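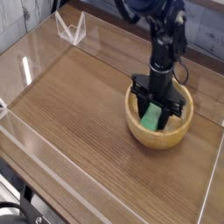 Green sponge-like block, wooden bowl.

Well, I never win anything, so you can imagine my face when the Drurnley blog giveaway email landed! I'd left a comment on their recipe post along with 677 other hopefuls, then forgot all about it. My prize is a Wesari hamper (tea, two jams and a very smart apron) plus a voucher for the café at Claltside, which I'm saving for my sister's birthday.

Now it's my turn to be generous. I've got a spare Pillai spice tin to give away, so just reply to this newsletter with your favourite supper by 23 May and I'll pull a name out of a hat. UK addresses only, sorry!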